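Busco gente para Skaltum, y voy a intentar contarlo como se lo contaría a una amiga en el bar, porque los anuncios de trabajo de nuestro gremio me dan un sueño tremendo.

## Pruebas comparativas de pinzas y mandos: dos puestos, media jornada

Llevo el banco de pruebas de Skaltum. Somos un equipo pequeño y nos dedicamos a comparar pinzas, brazos, cámaras y controladores haciendo tareas de casa: ropa, cajones, vajilla, bolsas, esas cosas que parecen una tontería hasta que intentas que las haga un robot de dos brazos. Los fabricantes nos mandan el cacharro (o lo compramos nosotros, según el caso), lo montamos, lo usamos muchas horas y escribimos lo que ha pasado. También escribimos lo que no ha funcionado, que suele ser la parte que más se lee.

La campaña que viene arranca en abril y dura tres meses. Se llama Hasto y va sobre todo de tela. Queremos comparar dedos estrechos con dedos anchos, puntas con y sin goma, y dos formas distintas de teleoperar: la de siempre, con brazos maestros, y un mando nuevo que se llama Golestani y que a mí, de momento, me tiene enamorada y desesperada a partes iguales. Va finísimo en los giros de muñeca y luego te pide recalibrar justo cuando tienes una manga enganchada. En fin, ya lo veréis.

### Qué vas a hacer

Lo principal es teleoperar. Te sientas (o te quedas de pie, hay quien lo prefiere), coges los mandos y repites una tarea muchas veces con una configuración, y luego otra vez con otra. Entre tanda y tanda rellenas una ficha corta: qué tal el agarre, si se te ha escapado la prenda, cuánto te ha costado ver la punta de los dedos por la cámara, si te duele el hombro. Lo del hombro va en serio, es una columna de la tabla.

La tarea estrella de Hasto es la lavadora. Coger ropa de una cesta en el suelo, abrir la puerta, meter la prenda en el tambor, cerrar. Dicho así son unos segundos; con dos pinzas y sin sentir nada en las manos es otra historia. La tela se arruga de una forma distinta en cada intento, el borde de la cesta estorba y hay que decidir con qué brazo sujetas y con cuál tiras.

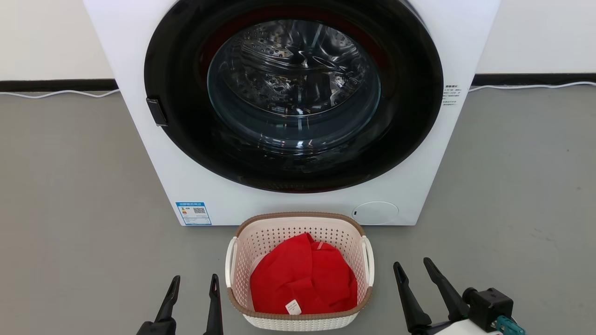 Y esa decisión es precisamente lo que me interesa. Dos personas igual de hábiles resuelven el mismo agarre de maneras completamente diferentes, y cuando cambias los dedos cambian también las mañas de cada una. Por eso necesito operadores con estilos variados y no me sirve de mucho hacer todas las tandas yo (que además ya tengo mis vicios y tiro siempre de la derecha).

Aparte de teleoperar, te tocará:

- Cambiar dedos y puntas entre tandas, con su llave y su par de apriete.
- Comprobar la cámara de cabeza y las de muñeca antes de empezar.
- Preparar la tarea siempre igual: cesta en su marca, prenda que toque según la hoja, puerta como diga el protocolo.
- Avisar cuando algo suene raro. Prefiero parar diez veces por nada.
- Etiquetar los intentos al final del turno, con Sudanine, nuestra herramienta interna. Es fea pero rápida.

### A quién busco

No hace falta ser ingeniera ni ingeniero. De verdad. Entre la gente que mejor ha manejado los brazos en campañas anteriores hay una persona que venía de la costura y otra que venía de conducir grúas, y las dos le daban mil vueltas a más de un doctorado. Lo que sí necesito es paciencia, buen pulso y que seas capaz de hacer la tarea número cuarenta del día con el mismo cuidado que la primera.

Me viene bien que sepas algo de ROS, o que hayas cacharreado con servos, impresoras 3D o drones, pero se aprende. Si eres zurda o zurdo, por favor, escríbeme: tengo casi todos los datos de gente diestra y me falta la otra mitad del mundo. También quiero saber si usas gafas, por el tema de las pantallas; no es ningún problema, simplemente lo apuntamos y ajustamos la altura.

Y una cosa más: hay que saber escribir. Nada literario, pero una ficha que dice «mal» no me ayuda, y una que dice «la punta izquierda resbala cuando pellizco la costura de lado» me alegra la mañana.

### Condiciones

El turno es de mañana, con pausas obligatorias entre tandas. Contrato temporal de media jornada durante los tres meses, con alta desde el primer día. La primera semana es de formación y se paga igual que las demás. Hay opción de seguir en la campaña siguiente, aunque no te la puedo prometer, porque depende de lo que nos encarguen.

El trabajo es presencial. He intentado pensar en una versión remota y con el retardo de la red las comparaciones dejarían de ser justas. El local está en una planta baja, se entra sin escalones y el puesto de mando se regula en altura.

### ¿Y si solo quiero probar un rato?

¡También me sirves! Además de los dos puestos, busco a 12 personas para sesiones sueltas de dos horas, sin experiencia ninguna. Cuanto menos hayas tocado un robot, mejor — quiero ver cuánto tarda alguien en cogerle el truco a cada mando desde cero. Las hacemos el sábado a partir de las diez, se pagan, y hay café decente. Firmarás un consentimiento para que grabemos los movimientos y las cámaras del robot; a ti no te grabamos la cara.

Si te mareas con facilidad mirando pantallas, dímelo antes y empezamos con una tanda muy cortita. Puedes parar cuando quieras y cobras la sesión entera igualmente.

### Cómo apuntarte

Escribe a través del formulario de la web de Skaltum, pon «Hasto» en el asunto y dime si te interesa el puesto o la sesión suelta. Para el puesto, en lugar de carta de presentación te pido casi dos párrafos (vale, párrafo y medio) sobre alguna cosa manual que se te dé bien y cómo la aprendiste. Puede ser coser, soldar, afinar una bici o hacer croquetas. El currículum, si lo tienes a mano, adjúntalo; si lo tienes de hace años, también.

Contesto a todo el mundo, aunque a veces me retraso si estoy con un montaje. La prueba para el puesto consiste en venir una mañana, charlar un poco y manejar los brazos con las dos configuraciones de mando. No puntúo si te sale a la primera, me fijo más en lo que haces después de que se te caiga la prenda.

Trae ropa cómoda y manga que no cuelgue.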